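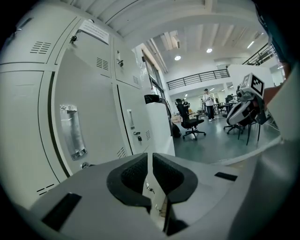 December, a little after 4 pm

Long afternoon on the Ostden road crash, the van that rolled on the farm track, and I want to get it down while Godelieve's coffee is still doing its work. We laid out the skid measurements again with Brendan holding the dumb end of the tape (bless him, it was freezing in the yard) and the longest mark still won't sit on the curve I drew last week. I had used the friction value for dry gravel. Ingeborg thinks it should be the packed clay figure, and after reading her notes twice I'm coming around to it.

Drag sled: 2 pulls on the Flovstead sample bed, 910 N on the first, the second a bit lower, but the scale stuck so I don't trust it. Redo with the Görtz scale.

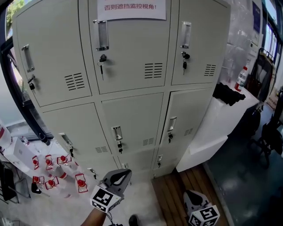 Locker doors, keys in the upper locks.

The county map we've been leaning on is from 1961 and shows the track running straight where it now bends – Jörg found that out by driving it, dear man. Some 200 feet of it will have to be surveyed fresh before anybody puts a speed in the report. I'd hold off on telling the police a number until then, even a range.

Still to do: ask Edeltraud for the tailgate latch photos, and check whether the passenger's statement says before or after the culvert. My copy is missing that page.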